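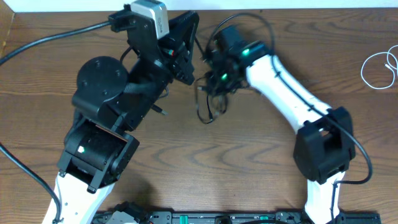

Ticket 584: Marks and sticky finish on wood tabletop

Print this page | E-mail this ticket

Opened by: Ileana Tudose
Assigned to: Urmas Mockus
Product: Hirholm table, oiled with Zestitz
Status: Open

Problem as reported: The top feels tacky in the mornings. Cables left on it overnight stick a little when lifted. There are also small dents and scratches a little right of center that won't wipe off. The grain and color look fine otherwise.

Saturday, 11:00. Asked Ileana how much oil went on. She put on 2 coats in February and did not wipe off the extra after the second one.
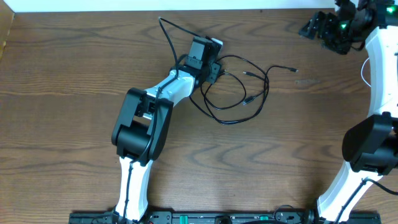 SURFACE CHECK

Told her to clear the loose cables off the wood first, plugs included, and wipe with a dry cotton cloth along the grain. If the cloth drags, go over it again with a little mineral spirits on a clean cloth, then leave the top bare overnight.

Ileana reports the tackiness is gone on the left half. The right half still drags.

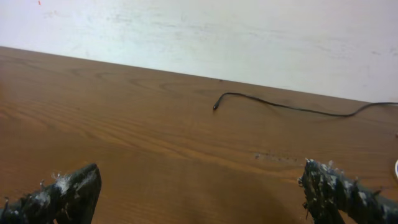 The dents are a separate matter from the oil. A metal plug tip set down hard will mark this wood, and more oil won't lift it. She can try a damp cloth and a warm iron for a few seconds at a time, but scratches that cut the grain will need light sanding. The scuffs on the wall paint are not covered by this ticket.

Waiting on second wipe of the right half.

Comments (2)

Lies Van Dijk: Same thing with my Hirholm. Took two rounds of spirits.

Eino Sjöberg: Which grit for the scratches? I used 220 and it left a dull patch.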